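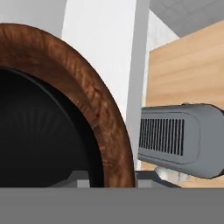 I spent the whole long weekend on the wrist camera in Talavera, and I loved nearly every minute of it. Talavera is my simulated kitchen cell, if you're new to the blog: one arm, one counter, a lot of dishes, and a coffee machine that has been knocked through the wall more times than I'd like to admit. The camera rides on the wrist and its bracket is just another part in the model, with its own offset and its own tilt, and both of those had drifted away from the numbers in my notes. My test for it is simple. When the camera is sitting right, the gripper makes a flat gray band straight across the bottom of the view, dead level from one side to the other, with the thick brown rim and the gray slotted front of the appliance sitting above it. If the band leans even a little, the bracket is crooked, and I stop there and fix it before I touch anything else.

So how does a camera bracket go crooked in a simulator, where there are no screws to work loose? I did it to myself, of course. Back when I first built the cell I attached the camera to the last link of the arm, and later I swapped in a different gripper and moved the attachment to the gripper's base. The two parts don't share the same zero. One is turned a hair from the other, and I had "fixed" that by nudging the camera by eye until it looked okay on my monitor. Then in May I cleaned up the arm file (very proud of myself, many comments added!) and took out what I thought was a leftover rotation. You can guess which rotation.

The nasty part is that everything kept running. The arm still reached, the fingers still closed, and the mug still came up off the counter most of the time. What changed was the grasp log. I keep one line per attempt, and the log had 2,970 lines in it when I finally sat down with it. In 862 of those the fingers had closed off to the same side of where they were sent. Random misses scatter. These all leaned one way, like a picture hung by someone in a hurry.

Here's the order I did things in, partly for you and partly for me next time.

I started with the arm in its home pose and the physics paused. With physics running, the arm sags a tiny bit at the joints before the controllers catch it, and if you're measuring offsets you end up measuring the sag as well. Pause first. I lost a whole evening to that last year and I'm not giving it another one.

Next I turned on the axis markers for the wrist, the gripper base and the camera, and turned off everything else. All three sets of little arrows pile up on top of each other, so I made the camera's longer. Once I could see them it took maybe a minute to spot the twist. I typed the right rotation in by hand, in the file, with a comment in capital letters telling future me to leave it alone.

Then the near clipping distance. I had it set a touch too far out, and when the gripper got close to something, bits of whatever was nearest would vanish out of the camera view. A wrist camera spends its life with things right up in its face, so this one matters a lot more than it does for the camera across the room. I pulled it in by small steps until nothing disappeared at the closest pose I use, and then pulled it in one more step for luck.

After that, the counter. I'd been treating its height as 900 mm in the planner, and the model of the counter was 2 mm off from that. Not much! But the planner was using one number and the collision shape was using the other, and when the arm came in low with a dish in its fingers it would brush the surface and complain. Now there's a single value in a single place and both of them read it.

Last thing was finger friction. I'd cranked it way up months ago so the mug wouldn't slip, and I think I was covering up the crooked camera without knowing it. With the bracket straight I put it back down to the starting value and tried again, and I have to say I got up and walked a lap of the apartment when I saw the first grasp hold. It is such a small thing to be happy over. I was very happy.

The pose I care about most is the carry over the coffee machine. The arm comes up from its base with the mug gripped low, mug on its side with the opening facing out, and it has to pass over the top of the machine with the forearm crossing close in front. There are two white bottles with pointy little spouts right next door, and a paper towel holder farther down the counter, so there isn't much room to be sloppy. If the fingers have hold of the wrong part of the mug, this is where you find out.
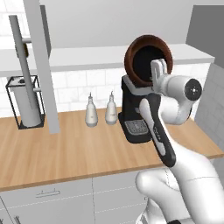 Rowena Macapagal wrote to me after my last post to say that I should quit checking the bracket by eye at all, and that a level band at the bottom of the view only proves the camera isn't rolled – it could be pitched up or pushed forward and the band would still look perfectly straight. She puts a flat checkered board on the counter at a known spot, moves the arm to a handful of poses, and compares where the corners land with where they should land. She also told me to do it every time the arm file changes, and to have the simulator do it on startup so I can't skip it when I'm excited to get going.

She's right, and I'm a little embarrassed that I hadn't thought of the pitch. I built the board on Sunday. It's just a thin slab with a texture on it, and I hide it once the check is finished so it doesn't get in the way of the dishes. The pitch came out fine. The forward offset did not! It was a small error, but a real one, and it had been in there since the very first version of the cell. I've corrected it and the check now runs by itself before anything moves. If the corners are off, the arm stays home and I get a red line in the console.

I still look at the gray band, though. It takes half a second and I like it.

A few smaller bits of upkeep while I was in there. I renamed the joints so they match the order of the controllers, which should have been done ages ago. I threw out the old gripper's collision shapes (they were still loaded, invisible, doing nothing but slowing things down). And I saved a copy of the whole cell under a new name before touching the friction, so if next week's runs go sideways I have somewhere to crawl back to.

Still on my list: the drip tray on the coffee machine. I want the arm to set a mug down on it upright, and the collision shape for that grille is a plain box at the moment, slightly taller than the part you see. I'll probably redo it from scratch. Agnese Lūse has offered me her version from the Brevell kitchen, and if the scale matches I'll try that one first and write up how it went.

Posted 09/04/2018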